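Flumen (data collection)

Flumen is a collection of recorded laundry-folding examples used to train robot control models. It was put together by Suvia and holds 2,348 episodes. No robot arm is used during recording. A person holds a gripper in each hand and does the task directly, and the motions are later mapped to a two-armed machine.

Recording

Each episode covers one item, such as a shirt or a towel, handled on a cloth-covered table. Operators pick up, spread and fold the fabric using only the jaws. 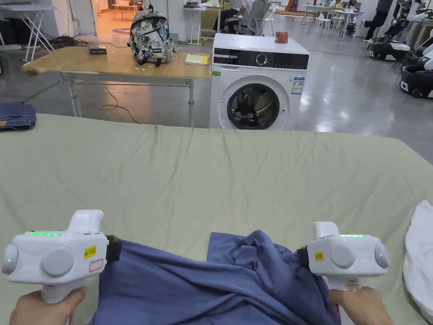 Fidelina Bedoya has objected that experienced operators fold too smoothly, and that a model trained on their work sees few mistakes to recover from. Later sessions added 300 episodes in which a fold is spoiled on purpose and then corrected.

Camera views

Wrist views are taken from the grippers themselves, so the fingers stay in nearly the same place in every image while the cloth moves – a useful fixed reference when sessions are compared. A head-level view records both hands together.

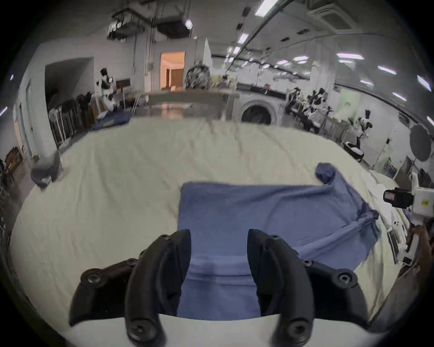 Review and labeling

Episodes are trimmed, given a short text label and checked by 2 reviewers. Those with lost tracking or a dropped item are marked but kept. The labeling tool, Tanoli, was written for an earlier project on packing boxes.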